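Randomizing shadows for a sim wrist camera

Quick writeup of the shadow step in our Vukent pipeline. Assumes you already have the arm, a pen and a white table loaded, and rendering works.

Step 1. Fix the table color first. Plain white. Dont touch textures yet or you won't know which change did what.

Step 2. Put lights in the sampler. We use 2 per episode – position and softness drawn fresh at reset, held still until the episode ends. Turn shadow casting on for the arm links too, including the ones the camera never sees.
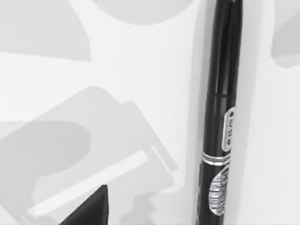

Sonley Cordero, sim engineer

Wrist view with the marker up close. Gray shapes all over the white, only a bit of black fingertip at the bottom. A policy trained on a clean table tends to chase the shadow edges. Glossy barrel and silver band stay on, we want the highlights.

Step 3. Render 1,000 episodes. Same grasp script, new seed each. Log the light positions next to the seed, you will need them.

Step 4. Train, then test on 40 held-out seeds. With shadows off in training we had 7 good grasps. With shadows on, most of them. Full table goes in the Salon report once the rerun finishes.

If training stalls – check shadow softness before anything else. Very hard edges early on hurt us. Start soft, widen the range later.

Still to do: colored lights, and a second pen withuot the label.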